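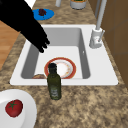

# 発表メモ:Vondusの台所パッケージを買う前に

持ち時間は質疑込み。9月の社内勉強会で使った版を削ったもの。太字のところは必ず口に出す。

## 1. 出だし

- 自己紹介は一言でいい。所属はUmauの調達評価担当。
- 今日話すのは、Drirnudexが売っている台所作業向けの学習・評価キット「Vondus」。シミュレーション環境と課題集、それに学習済みモデルの利用権がついてくる。
- 先に結論を言う。**私はまだ買わないほうがいいと思っている。** 理由を順に話すので、反論は最後にまとめてください。

(ここで水を飲む。前回は早口だと言われた)

## 2. 売り文句と中身

- 資料には「家庭の台所をそのまま再現」とある。流し台、御影石風の天板、皿、食べ物。見た目は確かに悪くない。
- 課題は全部で57種類。ただし数え方がずるい。皿の色を変えただけのものが別の課題になっている。うちで重複をまとめたら、かなり減った。
- 成功の判定は、物が指定の領域に入ったかどうかだけ。皿に当たった、食べ物を押しつぶした、という失敗は点数に出てこない。
- **「成功率」という言葉が出たら、何をもって成功としたのかを必ず聞くこと。** 営業の人は最初、答えられなかった。

## 3. 流し台の課題

- いちばん時間をかけて見たのがこれ。深い槽の底にある物を扱わせる。壁があるので手首の向きが限られ、上から入るしかない場面が多い。
- 両手の構成を選べるのが売りで、追加料金の対象でもある。 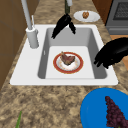 *図1:Vondusの流し台課題。槽の底に赤い縁の皿と肉、上と右に黒いハンド。*

- この図で聞きたいのは、二本目の手が何の役に立つのかということ。うちの試行835回のログを読むと、片方がほとんど待っているだけの回が目立った。
- 両手構成の成功率は52%。片手構成との差は、うちの試行数では誤差と区別がつかない。追加料金を払う根拠としては弱い。
- 水が出る課題は今の版に入っていない。洗い物を期待している部署には、ここで期待を下げてもらう。
- 食べ物は剛体扱い。肉もブドウも、つかんでも変形しない。把持力の評価には使えないと考えてください。

## 4. よかった点も言っておく

- 導入は楽だった。手順書どおりで2時間ほど。詰まったのはライセンスサーバーの設定だけ。
- 物の配置をスクリプトで変えられる。これは素直に便利。
- 問い合わせ窓口のPierina Rinaldiさんは返事が早く、できないことはできないと書いてくれる。製品の評価とは別だが、助かった。

## 5. 実機の話

- 「実機にそのまま移せる」という一文がカタログにある。根拠を求めたところ、Messinaの拠点で撮った動画が一本届いた。編集点がいくつもあり、失敗した回は入っていない。
- 編集なしの記録をくださいと頼んで、返事待ち。**届くまでこの一文は信じない。**
- うちの実機での検証は未着手。ここを突っ込まれたら正直に認める。

## 6. 提案

1. 年間契約は見送り。月単位の評価ライセンスを続ける。
2. 両手オプションは外す。
3. 接触と落下を記録する判定を自前で書く。担当は未定、手を挙げてほしい。
4. 編集なしの実機記録が来たら、もう一度この場で話す。

## 質疑用の控え

- 「他社と比べたのか」→ 同じ条件では比べていない。比較表は作れないので、出せと言われても断る。
- 「値段は」→ 見積もりは個別。スライドには載せない。
- 「見た目がきれいなら学習にも効くのでは」→ 効くかもしれないが、Drirnudexの資料にその比較はなかった。
- 時間が余ったらログの読み方を画面で見せる。余らなければ配布資料の末尾を案内して終わる。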